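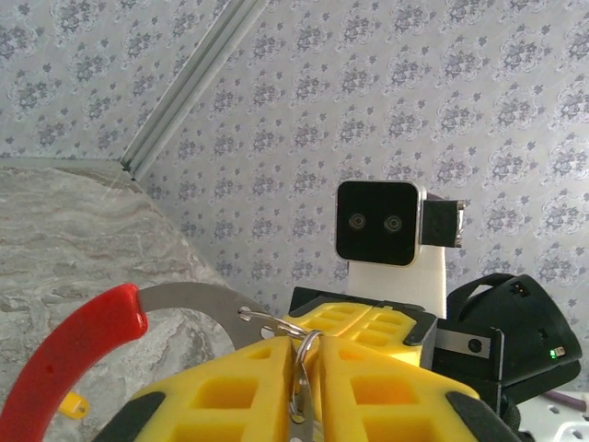
Wanted: a sorter of small household things (part-time, fixed term)

Enness is looking for one patient person to help us deal with the stuff that lives in other people's drawers. Key rings, mostly. Also straps, handles, little coloured blocks, odd ends of board games and whatever else comes out when a kitchen drawer is tipped upside down. If you have ever spent an evening parting one key ring from another and felt your life improve, please read on.

The post is based at our Zatulby rooms. You will work at a marble-patterned tabletop against floral wallpaper that divides opinion sharply. We have grown fond of it. Applicants with strong views on small dark flowers should know that they repeat.

What you would be doing

Laying out each batch of objects on the table, in the order given on the day's sheet
Untangling what has tangled, and on some days tangling what has not
Writing down what each thing is in plain words ("red handle, plastic, curved") before it goes back in its tub
Keeping the tubs labelled, including the one that currently says MISC 2
Putting everything away at the end, even the things you dislike

A batch holds up to 25 objects and there are 120 batches to get through before the end of April. Some are quick. The key rings are slow, and there is a tub of lanyards from Chuensuk which we have been putting off.

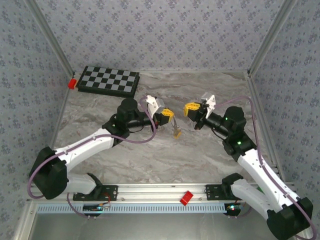 Hours are five mornings a week, with a proper break and a kettle that works if you hold the switch. The tabletop is wiped down before each batch, so please don't leave your mug on it. There is a shelf for mugs. It is a small shelf.

Who we would like

Someone tidy but not evangelical about it. You should have steady hands, legible handwriting and decent close-up eyesight, with or without glasses. Long fingernails are a real advantage with split rings and we will not pretend otherwise. No qualifications are needed. Experience in a haberdasher's, a lost property office or a house with several children would all count.

Pay is by the morning and the rate is on the application form, along with travel costs from Atar — keep your tickets.

How to apply

Send us no more than 200 words on the most annoying small object in your home and where you keep it. CVs are welcome but will be read second. Forms can be collected from the front desk at Zatulby or asked for by post. Applications close on August 24, 2023. Shortlisted people will be invited in for a short trial with one of the easier tubs.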